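Goodbye plasma, hello soundbar trouble
Posted by Norbert Kadlec, 30/03/2021

So the old plasma finally went to the great recycling centre in the sky back in February, and I've been living with its replacement long enough to have opinions. The picture? Lovely. Blacks are nearly as good as I remember, and it doesn't heat the whole living room, which my gas bill may come to regret. The sound, though, is dreadful! Like listening to the news through a biscuit tin.

Which is how I ended up buying a Drenton soundbar (with a separate sub, because I have no self-control). Şengül Karaca has the same one in her flat and swears by it, and after an evening of films at hers I was sold.

First night was a disaster. Voices were a good beat behind the lips, and I went through three HDMI leads before I thought to look in the telly's own menus. Digital audio out was set to auto. Switched it to passthrough, turned off the sound processing I'd forgotten about, and the delay vanished. Two hours of my life, that.

Dialogue is so much clearer now, and I've stopped putting the subtitles on for everything. The night mode is a bit flat and squashes all the fun out of an action film, but the neighbours haven't knocked. I keep the sub on 2, tucked in beside the bookcase – put it in the corner and it just booms.
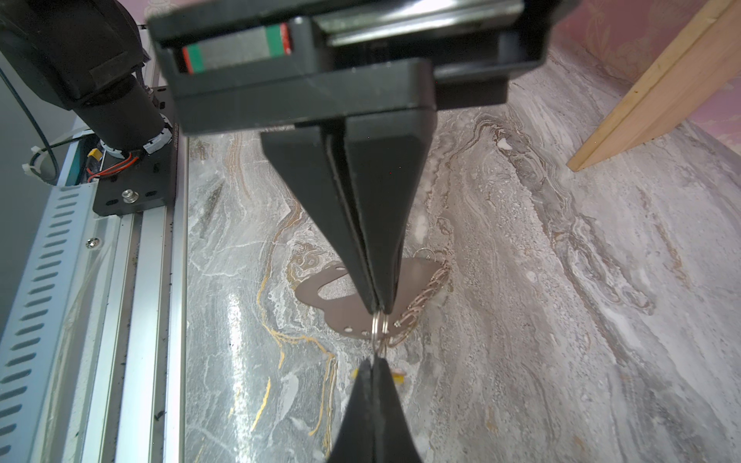 Two little split rings, held at the fingertips.

Next job is wall mounting, and I'm dithering over whether the bar goes on the wall too or stays on the cabinet. If you've done it in a rented place, do leave me a comment!

Last updated: 30 minutes after posting, to fix my spelling of "passthrough"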